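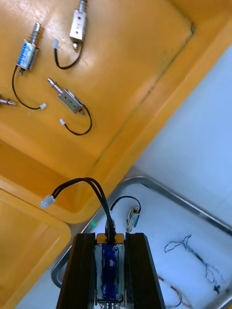

May 12, 2026

Rain until lunch, then gray. Up at the usual time with a stiff neck from the new pillow. Going back to the old one tonight.

Drove to the garden center in Talgate before work for tomato plants. They had Cilden and Farkis, and a tray of peppers that looked half dead. I bought the Farkis. I grew Cilden last year and the skins split every time it rained, and I threw a lot of them on the compost. The Farkis plants were leggy but the stems were thick. I left them on the back step out of the wind and will bring them in if it drops below 45.

The bed isn't ready. I meant to turn it over in February and didn't, and now the clover has taken the whole left side. Dug for an hour after supper and got as far as the rhubarb. The soil is heavy and sticks to the shovel. I quit when my back started up.

Work was slow. Bezerra still hasn't sent the revised quote, so I called them again and left a message. The first one came in at 2,000 and we had told them 1,000 was the limit. If there's nothing by the end of the week I'll go back to the other place, even though their shipping is worse.

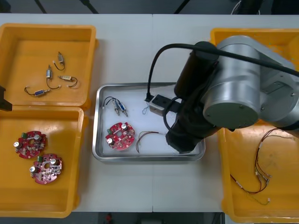

Ate lunch in the car with the radio on. Egg salad, too much mustard. Walked once around the lot when the rain let up, then back in.

The water bill came. Up again. I think the toilet upstairs is running at night, I heard it twice last week. Need to get a new flapper and see if that does it before I pay a plumber to look. Also need stakes, twine, light bulbs for the hall, and cat litter.

The cat was out all afternoon and came in soaked and went straight to the good chair. Put a towel down too late.

Read 3 chapters of the canal book in the bath. It's 600 pages and so far they've only argued over where to dig. I like it anyway. The part on the locks was slow and I had to go back over it.

Tomorrow: call the dentist in the morning, finish the bed if it's dry, move the trash cans out before dark. Plants are still on the step. The thermometer says 51, so I'm leaving them.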